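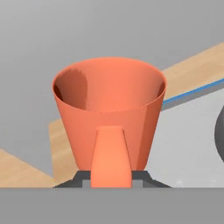

Milus Rebuilds Its Cup Cell in Simulation Before Touching the Real One

May 6, 2019

Home | News | Automation | Events | Contact

The packaging company Milus has changed the way it looks after the cup handling cell at its Wodberg plant. Every new setting of the gripper is now tried first in a rendered model, where the robot meets a plain orange cup near a wooden countertop, and only after this it is loaded to the machine on the floor.

The cell was stopped in February, when the gripper began to leave marks on the cups. The maintenance team found that the mounting plate had moved a little after a repair, and the wrist camera was still using the old position. "We corrected the plate in one hour, but the camera took us the whole week," said Tipene Ruddock, who is responsible for the cell.

The simulation was prepared together with the software supplier Drerinel. It shows the cup from the side of the gripper, so the technicians can compare it with the picture from the real camera. If the two do not agree, the camera offset must be entered again. According to Mr. Ruddock, 500 trial grasps are made in the model before each change is accepted, and then 36 on the real cell at low speed.

The service plan was also made shorter. The finger pads are checked after every 3,000 cycles and replaced at around 4,000, and the screws of the mounting plate are tightened at the same visit - this was before done only once in a year.

Milus wants to use the same procedure for its second cell, at the MacPherson site. That cell has an older controller, and the model for it is not ready yet.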